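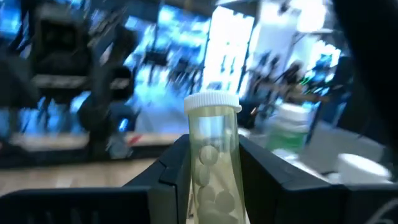 23 July 2025

Sample bottles, storage shelf B

Finished going through the tablet bottles from the Lamont batch. Clear plastic with the slight yellow-green tint, white ribbed screw caps. Worked one bottle at a time: cap off, desiccant out if there was one, tablets onto the tray, weigh, tablets back, cap on. The tall narrow shape is a nuisance with tweezers. Tipping works better, but the tablets bridge at the shoulder and then all come out together, so tip slowly and keep the tray close.

The tint matters more than I thought. Pale greenish-beige tablets seen through the wall look darker than they do on white paper. Two of last month's notes say "discoloured" and I now think both were written from outside the bottle. Colour to be judged on the tray only, under the bench lamp, against the reference card. I have struck out the two old remarks and initialled them.

Weights. Target for a single tablet is 910 mg. The balance had drifted again, so I ran the 1000 mg check weight before starting and after every fourth bottle. It held once the draught cover was down. With the cover up the last digit never settles. Lieven Van den Broek has asked for the balance to be moved away from the door and I agree, though the only other free socket is by the sink.

31 bottles done in total, of which 4 set aside:
B07 - cap cross-threaded, would not seat. Replaced from the spares box.
B12 - label half off, number still legible. Relabelled.
B19 - powder at the bottom, one tablet chipped on the edge. Kept for Lieven to look at.
B26 - no label at all. Position in the tray suggests it belongs between B25 and B27, but that is a guess and it stays out of the results.

Caps. The ribbed ones from Proravau grip well with gloves on. The smooth Mavlow caps we had before did not, and people overtightened them to compensate. Hand tight plus a small nudge is enough. If you need the rubber strap to open one, note it, as it usually means powder in the thread. Wipe the thread with a dry cloth, no solvent.

Storage. Bottles upright, not on their sides. Laid flat, the tablets rub along the wall with every movement of the drawer and leave dust. The foam insert from Grirkance is cut for a wider bottle, so ours lean. Tried a strip of card folded down each row, which holds them straight enough for now. A proper insert is on the August order.

To do:
- second check weight, the current one has a mark on it
- print labels on the matt stock, the glossy ones lift
- ask Lieven about B19 before anything else is done with it
- copy today's weights from the paper sheet into the shared file, columns C to F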